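Drying clothes on the balcony, one year later

When we moved to Kobzar street, the apartment had a dryer, an old Grellari, and I used it almost every day. In July it stopped heating. The repair man wanted more money than I paid for my bicycle, so I bought a rope and decided to try the balcony for one month. I am still doing it.

My grandmother dried everything outside, also in winter, and the shirts came into the kitchen hard like cardboard. I remember I was allowed to stand them up against the wall. So the idea was not new for me, but I had forgotten how much there is to know.

The first thing I learned is the wind. Our balcony looks to the Trandura hills and in the afternoon the air comes down from there very strong. I lost one pillowcase and two socks before I understood that I must hang the laundry before 9 in the morning. Now I start the machine when I make coffee.

The second thing is the space. I have 3 lines, and a big sheet takes one of them completely. I wash sheets separately now, and towels go on the line closest to the door, where it is warmest. Jeans I hang by the legs, inside out. My sister does it by the waist and we do not agree.

What I save in money is less than I hoped. I compared the bills and the difference was 73 for the whole year. But the T-shirts keep their shape much better, and the apartment is quiet in the evening – this I like the most.

About pins I have changed my opinion. I started with a bag of 25 plastic ones, and the sun made them so weak that they broke in my fingers. After this I bought wooden ones with a metal spring and I am satisfied with them. They can leave a small mark on a white shirt, so I put them at the seam, under the arm.

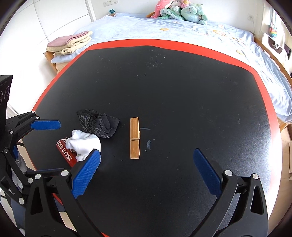

A wooden clothespin, the kind with a spring.

For the rainy weeks I have a folding rack in the bedroom, and I keep the window a little open. Thick sweaters need two days like this. If somebody knows a good way to dry a winter blanket indoors, please write it in the comments – mine is still on the rack since yesterday.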